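Forum: Home Automation > Kitchen > Arms and Grippers
Thread: Flalar countertop arm, anyone past the trial month?

crumbtray42
Posted in April

My Flalar trial ends in 6 days and I have to decide whether to keep paying. For those who haven't been ambushed by the ads: Nerurard sends you a tabletop arm, you clamp it down, and you subscribe to "routines" at $20 a month. You get 5 routine slots. I have Put Away, Fetch, Wipe, Breakfast Reset, and one I keep empty out of spite.

So far it is a very patient roommate who has never seen a kitchen before. Fetch is decent. Put Away has opinions. Wipe is a damp rag being introduced to the counter one square foot at a time.

What I want to know is whether it gets better after the first month or whether I just stop noticing.

oldgasket
Reply

You stop noticing. I'm on month five and I now plan dinner so the arm has something to do.

Seriously though, the March update fixed the thing where it would hover over a mug like it was reading the terms and conditions. Grasping is faster. Placing is still slow. What are you running it around? The Nerurard setup guide wants a bare counter and I would love to meet whoever has one.

crumbtray42
Reply

Not bare. Toaster oven, regular toaster, French press, canisters along the tile, paper towels. I did the mapping with everything out because that's how I live. 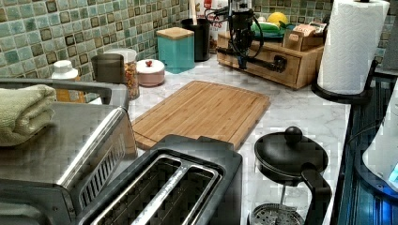 Re: mapping with everything out
pantry_goblin
Reply

Ok, I see at least one problem. The arm is right over that little wooden organizer with the vegetable and the yellow fruit on top. Mine treated anything stored high as an obstacle and took the scenic route around it, every trip. I cleared the top of my shelf and remapped, and Fetch went from 42 seconds to something I could stand to watch.

Also I would not leave a French press out in the open while Put Away is running. Tall, glass, knob on the lid. You do the math.

oldgasket
Reply

Disagree on the press. Mine handles glass fine if you tag it as fragile in the app. It slows down so much you could grow the coffee in the meantime, but it has never broken one.

pantry_goblin
Reply

"Has never broken one" is what I said right up to the evening I said something else. Support sent me a coupon for a sixth routine slot. I had asked for a carafe.

tile_and_error
Reply

Can I be the crank? $20 a month for something that moves a sugar bowl. I had the Prata before this. One-time purchase, uglier, no slots, you teach it by dragging the arm around by hand. It did three things and it did them the same way every single time. Sold it when I moved and I've regretted it since.

The shiny stuff is what gets the Flalar, by the way. I returned mine over a steel kettle. It would reach for the reflection. Crumbtray, with a toaster oven that shiny I'd be checking the left side of your map for ghosts.

crumbtray42
Reply

Just checked. There is an object over there labeled "bowl (low confidence)." I do not own a bowl in that location. So thank you, I guess, and I hate it.

oldgasket
Reply

Put a towel over it before you remap. Drape it down the front too, on top won't do much. Oven off and cool, obviously, and take the towel away when you're done. I did this with my bread box and the phantom went away.

And the Prata is a fair pick if you only want it to do the same motion forever. I move my stuff around. Every time I bought a new jar I'd have been back to dragging an arm like I was teaching it to waltz.

tile_and_error
Reply

Then stop buying jars.

pantry_goblin
Reply

Has anyone tried the Karkico grip pads on the Flalar? The stock ones are useless on anything round. Mine chased a lime into the sink twice.

oldgasket
Reply

Got them. Better on fruit and lids, worse on paper towels, it grabs one sheet and commits to the whole roll. You can swap them without tools, but the app asks you to recalibrate each time and that gets old quick.

crumbtray42
Reply

Update. Cleared the organizer, covered the oven, remapped. Phantom bowl is gone. Fetch is quicker. Put Away parked the lemon in front of the toaster and reported "Kitchen reset complete."

I'm giving it one more paid month. Tile, if you ever see a used Prata for sale, message me.

tile_and_error
Reply

Get in line.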